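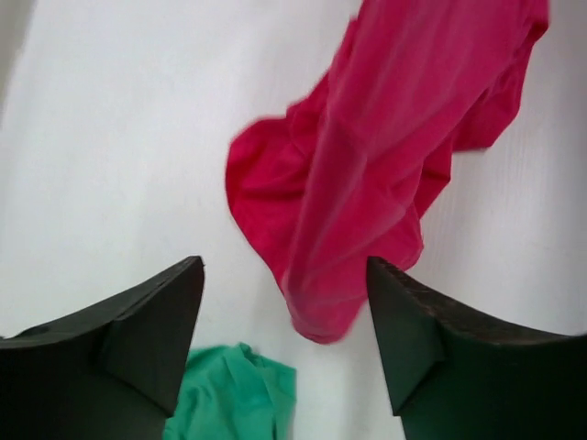

Kitodetti laundry corner, checklist, March 3, 2020. Checked by Ambros Baumgartner.
Table surface: PASS. Lovely and smooth, no snags! Red and green things crumpled together on white show up any stray fluff straight away - so keep the white top, please.
Rail end caps: PASS. Both tight.
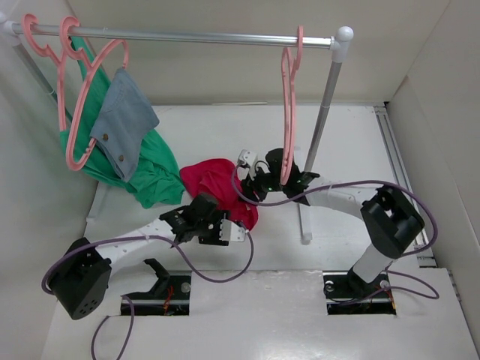 Rail level: PASS, and a big improvement on August.
Hangers: PASS. No cracks in the plastic, hooks turn freely.
Upright and foot: CHECK AGAIN. Slight wobble when pushed - tighten before Jeratton visit.
Floor under rail: keep hems clear. Great work, all!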